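冻结的账单：疫情第一年，小企业贷款延期之后

到2020年年底，许多小企业主的账本上都多了一行从前没有的东西：延期本息。它不算新借的钱，也没有打进过谁的账户，只是把春天该还的挪到了后面。春天的时候，大家谈的是能不能拿到延期；到了年底，话题换成了延期结束以后怎么还。

Jerkach是一家做餐饮设备租赁的小公司，手里有两笔银行贷款，一笔用来买设备，一笔用来周转。今年上半年，客户接连退租，仓库里堆满了收回来的冷柜和洗碗机。公司向银行申请了本金延期，利息照付。申请批得很快，材料也不多，一份营业收入说明，一份近期流水，再加一张表格。负责财务的Merike Org说，她办过不少贷款手续，这一次最省事。

省事的部分到十月份结束了。十月，延期到期，银行发来新的还款计划表，上面的月供比疫情以前高出一截。原因并不复杂：贷款的最后到期日没有变，延期那段时间没有还的本金，被平均摊进了剩下的月份。Merike Org把旧表和新表并排打印出来，用尺子一行一行比着看，看完以后给银行客户经理打了电话，问能不能把到期日往后推。对方说可以申请，但那属于贷款重组，要重新评估抵押物，审批的路子跟延期完全不同。

延期和重组的差别，很多借款人是在这个时候才弄清楚的。

延期还本，通常指在约定的一段时间里不还本金，只付利息，或者连利息也暂时挂账。合同的其他条款一般不动。重组则要改合同，可能改期限，可能改利率，也可能改担保方式。在银行内部，前者今年大多走简化流程，后者要过风险部门，有时还会影响这笔贷款的分类。贷款分类一变，企业以后再想借钱，要解释的事情就多了。

挂账的利息怎么算，各家合同写得也不一样。有的只把欠下的利息单独记一笔，到期一次付清，不再生息；有的把利息并进本金，以后按新的本金计息。两种写法在合同上可能只差半句话，摊到几年里，差额并不小。

拿一笔900万元的贷款来说，假设年利率是5%，停付利息半年，欠下的利息是22.5万元。如果单独记账，这22.5万元到期付掉就算完了。如果并入本金，本金就变成922.5万元，此后每年仅这一部分就多出一万多元利息，直到本金慢慢还下来。一万多元对大企业不算什么，对一家只有13名员工的公司来说，差不多是年终给每个人多发一箱水果和一点红包的钱。

Jerkach正好有13名员工，年初的时候比这多。

公司今年能撑下来，靠的是几样东西凑在一起：本金延期，社保费的减免，房东让掉的一部分租金，还有老板自己垫进去的一笔钱。这几样里，社保费减免和房租减让是真正省下的，不用再还；本金延期和老板的垫款都要还，只是时间不同。Merike Org在内部报表里把它们分成两栏，一栏写“不还”，一栏写“要还”。她说，年中开会的时候，有人看到账上现金比去年同期还多，提议把退租的旧设备换掉一批，她就把第二栏翻给大家看，会上没有再谈换设备的事。

现金多，在今年的小企业里并不少见。各种缓缴和延期同时生效的那几个月，支出一下子降了下来，只要收入没有全断，余额就会往上走。余额好看，容易让人误判。做账的人清楚，这些钱有一大半已经有了去处，只是日子没到。

Fatano的情况跟Jerkach相反。这家公司做包装纸盒，上半年订单减了，下半年却涨得很快，外卖和网购用的盒子供不应求。它在春天也申请了延期，到夏末，账上的钱已经够把欠的本金一次补上。公司管理层讨论了几次，最后决定提前还一部分，留一部分买原纸。原纸价格入秋以后一直往上走，手里有现款，能多压一点库存。

提前还款也有讲究。Fatano的贷款合同里有一条提前还款补偿金，按提前归还金额的一定比例收取。今年有的银行对延期客户免收这一项，有的没有免，借款人不问，银行多半也不会主动提。Fatano问了，免了。财务人员后来翻合同，发现免收的前提是延期期内归还，过了期限照收，他们离期限只差几天。

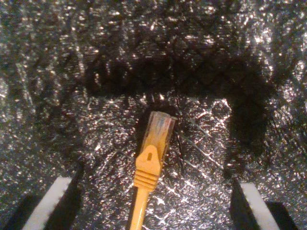 Merike Org对提前还款不太赞成，她的看法是，只要利率不高，手里的现金就比少欠一笔债更有用，因为债可以按月还，现金断了，第二天的工资就发不出来。她还说，春天那会儿她算过一次，公司的现金按当时的花法能用多少天，算出来的数字她没有告诉任何人，只跟老板说了要尽快去银行。

这种算法在财务上叫现金可用天数，办法很简单，用账上能动的现金除以平均每天的固定支出。固定支出包括工资、房租、利息、水电、保险，也包括那些合同签了就停不下来的服务费。原材料和运费跟着订单走，可以不算。算的时候容易出错的地方有两个，一是把客户欠的货款当成现金，二是忘了每季度或每半年才付一次的费用。

应收账款是今年另一个难处。银行给企业延期，企业也在给自己的客户延期，有些是谈好的，有些是客户不付，只好当成延期。Pranero做食品批发，下游是学校食堂和小饭馆，原来的账期是30天，今年普遍拖到了两三个月。公司在年中做过一次清理，逾期的账户有272个，金额大都不大，每一户都去催，人手不够；不催，加在一起又很可观。

Pranero后来的做法是分开处理。还在营业、每周仍然下单的客户，旧账分成几期，跟新货款一起收，每次收一点。停业但没有注销的，签一份确认函，把欠款数额和日期写清楚，先不催。已经联系不上的，转到坏账准备里。确认函这一步花的工夫最多，却很有必要，诉讼时效从什么时候开始算，往往就看有没有这样一张纸。

分期跟新货款一起收的办法，收回率比公司原先想的好。小饭馆的老板一般不愿意断货，每次多付一点旧账，还能承受。公司没有在旧账上加收滞纳金，合同里本来是有的。销售部门主张加，财务部门不同意，理由是加了也收不到，反而让人家换一家进货。争了两个星期，没有加。

银行那一边也有自己的账要算。延期的贷款在报表上仍然属于正常类，可是客户经理心里大致有数，哪些到期后能恢复还款，哪些恢复不了。监管口径允许今年的延期贷款暂不下调分类，这给了双方一段缓冲。缓冲结束以后，该提的拨备还是要提。一些中小银行已经在三季度主动多提了一些，当期利润因此难看，明年的压力会轻一点。

借款人关心的通常没有这么远，他们想知道的是，现在去跟银行谈，应该带什么、怎么谈。

几位做过这类申请的财务人员讲的办法大同小异。先把未来12个月的现金流按月排出来，好的情形和差的情形各排一份，差的那份不要写得太客气。再把所有要还的项目列在一张表上，包括税款缓缴、社保缓缴、供应商欠款，不要只列银行贷款。银行最怕的是后来又冒出一笔它不知道的债。然后提出一个具体的方案，比如把到期日延长一年，月供降到某个数，同时愿意追加什么担保。只说困难不说方案，客户经理没有办法往上报。

时间也要留足。简化延期几天就能批，重组要走一到两个月，赶上年底更慢。等到月供已经扣不出来再去谈，账户上就有了逾期记录，后面每一步都会难一些。

小额贷款公司Jacquet今年接了不少从银行转过来的客户，都是延期到期以后月供接不上，想另借一笔来补的。公司的信贷员说，这类申请他们拒得比往年多。拿利率高的钱去还利率低的钱，本来就不划算，如果收入没有恢复，半年以后还会回到同一个地方。他们会先让申请人回银行谈重组，谈不下来再说。有些人回去谈成了，也有些人没有回来。

放款的部分，Jacquet把单笔上限定在80万元，比去年低，期限也缩短了，要求按月还本。这样的条件对借款人不算宽松。信贷员的解释是，今年的财务报表不太能看，去年的又说明不了今年，他们更愿意看最近三个月的水电费单和进货单。水电费比较难作假，一家工厂有没有开工，电费上看得出来。

Jerkach的重组申请是在十一月递上去的。抵押物是一处仓库，重新评估的结果跟三年前差不多，没有涨也没有跌。银行同意把设备贷款的到期日延长18个月，周转贷款维持原样，利率上浮一点。月供降到了比疫情前略高的水平。Merike Org把新合同里关于利息并入本金的那一条找出来，要求改成单独记账，银行的法务看了几天，同意了。

上浮的那一点利率，她没有争下来。算总账的话，延长期限以后多付的利息加上上浮的部分，比按原计划还要多出不少。她把这个数写在报表最下面，老板看了，在旁边签了字。

明年的情形，各家的预期差别很大。Fatano在看一台新的模切机，担心的是纸价。Pranero打算把账期收回到45天，先从新客户做起，老客户慢慢来。Jerkach仓库里的冷柜租出去了一些，洗碗机还没有什么人问，公司准备把用了五年以上的卖掉，价钱低一点也卖。

税款缓缴的那部分，几家公司都还没有付完。各地的最后期限不同，缓缴期内通常不收滞纳金，过期则按日加收，比例比银行利率高得多。手头紧的企业如果只能先还一样，多数会计会建议把税和社保排在前面，银行贷款排在后面，供应商的钱则要看还要不要继续拿货。工资不在这个排序里，到日子就要发。

Jerkach下一次还款日在一月中旬。按Merike Org排的那张表，差的情形下，公司在春天有两个月会入不敷出，缺口可以用现有的存款补上，到五月份回正。她每个月底把实际数填进去，跟两份预测对一遍，十一月的实际数落在两者中间，偏差的那一边。

2020年12月26日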